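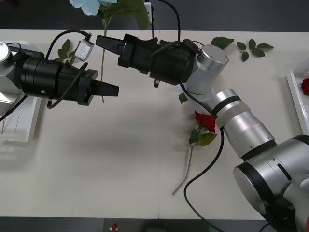
Tallo verde en la mesa blanca, con la bandeja en el lado izquierdo.

1 de marzo de 2026
Por Savita Dhillon

Preguntas frecuentes: flor cortada, mesa de trabajo y envíos de Foline

Lo que más nos escriben, contestado deprisa. Si falta algo, al correo.

¿Hay que cortar el tallo al llegar a casa?
Sí. Un dedo, en diagonal, con cuchillo o tijera bien afilada. Las tijeras de cocina aplastan. Luego al agua enseguida, no lo dejéis en la encimera mientras buscáis el jarrón.

¿Cuántas hojas quito?
Todas las que vayan a quedar bajo el agua. Las de arriba, a gusto de cada uno. Ritu las deja casi todas, yo las quito casi todas, y llevamos años discutiéndolo.

¿Qué largo traen los tallos?
40 cm los normales. Si los queréis más largos hay que pedirlo antes, en el campo de notas. Por teléfono se nos olvida.

¿Cuánta agua para una sola flor?
En el jarrón Jistow pequeño caben 400 ml y no hace falta llenarlo. Con la mitad va bien. Tulipán, todavía menos. Hortensia, hasta arriba y mirando cada día.

¿Sirve la mesa del comedor para trabajar?
Sirve cualquiera que se pueda fregar. Nosotros preferimos superficie blanca y lisa, se ve mejor el verde y se encuentran las espinas sueltas. Si es de madera sin barnizar poned un hule.

¿Para qué quiero una bandeja?
Para los recortes. De borde alto, a un lado, siempre el mismo lado. Al acabar se vuelca en el compost y ya. También vale una fuente de horno vieja.

Se me tuerce el tallo, ¿está perdido?
Depende. Si solo está flojo: cortar, envolver en papel de periódico bien recto, agua tibia un par de horas. Si está quebrado, cortad por encima de la doblez y a un vasito. Alambre solo en ramos de un día.

¿Por dónde se coge la flor?
Por el tallo, nunca por la cabeza. Y sin apretar. En los de tallo hueco (gerbera, narciso) el dedo deja marca y por ahí se dobla luego.

¿Azúcar, lejía, aspirina?
El sobrecito que va con el pedido. Si lo habéis perdido, agua limpia y cambiarla a menudo. Lo de la moneda de cobre no lo hemos probado, no preguntéis mas.

¿Narcisos con otras flores?
Mejor solos el primer día, sueltan una baba que estropea a las demás. Pasado ese día se pueden juntar, sin volver a cortarlos.

¿Las hojas y tallos son peligrosos para el gato?
El lirio, mucho, incluido el polen. Si hay gato, no lo pidáis. Para otras flores preguntad al veterinario, nosotros no somos quién.

¿Hacéis pedidos grandes?
Hasta 1000 tallos por entrega. En diciembre hubo uno de 1078 y Girish no quiere repetir. Los lleva él, escribid a su nombre y poned la fecha del evento en el asunto.

¿Se puede recoger en el almacén de Prurow?
Sí, por la mañana. Traed cubo con un poco de agua. Cubos no prestamos, no vuelven.

¿Dan clase de ramos?
Babita, grupos pequeños. Ahora mismo completo, hay lista de espera. Delantal lo ponemos nosotros, las tijeras las trae cada uno.

Me ha llegado una flor rota.
Foto y número de pedido el mismo dia, por favor. Se repone en el envío siguiente o se devuelve el dinero, lo que prefiráis. Contesta Trilok, a veces por la noche.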